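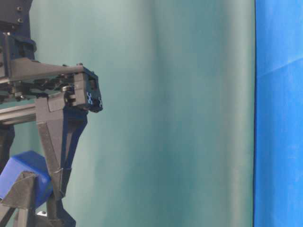 Teleop demos: how picky are you about the bad ones?
Started by tovham_trinity

tovham_trinity wrote:
Hi all! I finally have two arms set up and I'm gathering examples for a cube handoff (one arm picks it up, passes it to the other, second arm sets it down). The cube is blue, printed, rounded corners. My plan was up to 1000 demos before I train anything, and then my wrists started complaining on day one, so now I'm rethinking. Do you keep the fumbled grabs or toss them? I've been tossing everything where the fingers close crooked and it's eating most of my evening.

kornow_fan wrote:
Keep the fumbles if you recovered! If every demo is perfect the policy has no idea what to do once it drifts. I learned that in October with a peg task, it would miss by a hair and then just sit there squeezing air.

montri_c wrote:
I disagree with kornow_fan, at least for a first run. Get it working on clean stuff, then add the recoveries. I trained on a mixed pile once and the arm picked up my nervous little wiggle before every grab. Every single one. My own hands, played back to me!

Also, log which wrist view you're looking at when you decide a grab is crooked. A cube sitting at an angle between the fingers can be a perfectly fine grab. Here's one from my folder of shared stuff, same sort of task:

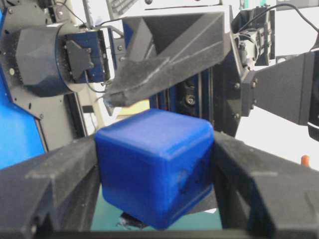
Page 2 of 3

montri_c wrote:
(cont.) So the top and two sides of the cube are all showing and the fingers have it from both sides. I'd keep that. What matters for a handoff is whether the second arm's finger has somewhere to go.

noemie_p wrote:
Okay but "I'd keep that" is doing a lot of work, Montri. If half the grabs are on the corners and half are flat on the faces, you've got two different tasks and the thing will average them into mush. Trinity, please pick one. I go flat on the faces, every time, and I reset the cube by hand between demos so it starts somewhere a bit different but never wildly turned.

montri_c wrote:
It only goes to mush if your model can't handle two modes, and most of what people run these days can. But sure, for a beginner, flat is easier.

tovham_trinity wrote:
Beginner! Rude, but fair. OK so flat grabs, and varied starting spots. How much variation? I've been using a taped square on the bench with 13 spots marked in pencil and I go through them in order.

alaric_m wrote:
Don't go in order, shuffle them. I had a run on the Byun arm where the operator got tired toward the end of every list, so the far corner only ever had sloppy demos. Took me two weekends to work out why it was bad at that one corner.

And do 20 demos, train something small, look at it, then do more. Please don't sit there grinding out the whole pile first. You'll find some dumb problem with a cable or a camera and have to bin the lot.

noemie_p wrote:
+1 to shuffling. For what I mean by flat: 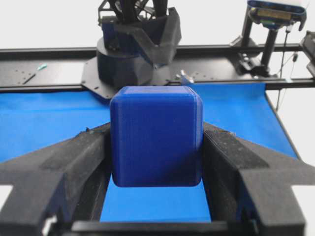
Flat grab, cube clear of the cloth, pads on both sides.

noemie_p wrote:
One face pointed at you, top just a thin band. If I lift and see much more turn than that, I set it down and go again, and I mark the demo as a retry so I can pull it later if I change my mind.

kornow_fan wrote:
See, you keep the retries too! You just label them. That's all I was asking for.

noemie_p wrote:
Fine. Labeled, yes. Thrown in blind, no.

tovham_trinity wrote:
Love it, I'm adding a retry key to the foot pedal tonight. Is anybody using foam on their fingers? Mine just have strips of tape and the cube slides when I squeeze low.

alaric_m wrote:
Foam, yes, and swap it on both sides at once. Whatever you choose, stick with it for the whole set, or at least write down which demos had the old pads.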